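Marosia Card-Handling Service Robot
Safe Operation and Site Requirements

The Marosia is a mobile service robot from Sarniria for hotels, residences and office buildings in which doors and room controls are operated by access card. It is supplied for supervised use in corridors and guest rooms. The requirements on this page apply to every installation and form part of the conditions of supply.

Access cards issued to the robot shall be treated as staff credentials. Each card must be registered to a single unit, limited to the floors on which the unit works, and canceled on the day the unit is withdrawn from service. Cards may not be copied or shared between units.

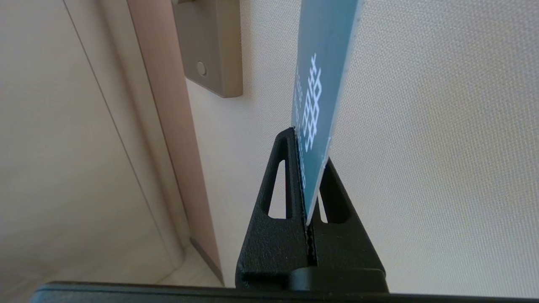 Speed in corridors open to the public must not exceed 300 millimeters per second. When a person comes within about 200 centimeters, the unit must slow down, and it must stop completely before any arm movement begins. Arm movement near an occupied doorway is not permitted.

The operator shall appoint a trained attendant for each shift. One attendant may supervise no more than 2 units at a time. The attendant must be able to reach the stop button of either unit without passing through a locked door.

Card holders, grippers and cables are to be inspected every 4 weeks. A holder that shows cracks, or that no longer grips the card firmly, must be replaced before the unit returns to work. Inspection records are kept on site and made available on request.

Recordings made by onboard cameras in guest areas are subject to the operator's privacy policy. A notice must be posted at the entrance to each floor in use.

Requirements in force from January 9, 2021. Approved by Anjana Seneviratne, Product Safety, Sarniria.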